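Home Series Episodes Cast

2 min read

Skistness

Skistness is a British television soap opera set in a fishing town of the same name. It is made by Dradik and follows two families, the owners of the Clondora hotel and the Bhatia family, who run the chemist's opposite. Episodes last 57 minutes, including adverts.

The first episode was shown on 4/1/19. Early stories dealt with the sale of the harbour and a disputed will – the latter ran until June and ended with the hotel changing hands.

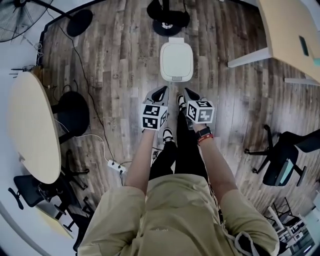
Bhatia, soaps editor

A fire storyline in the second series removed almost half of the regular characters. The hotel set was rebuilt with a larger bar and a back staircase, and most family scenes moved there from the chemist's flat.

A petition to bring back the original theme tune gathered 3959 signatures. The tune returned for the closing titles only. The Christmas episodes are double length and are usually set over a single night.

See also: Clondora (spin-off)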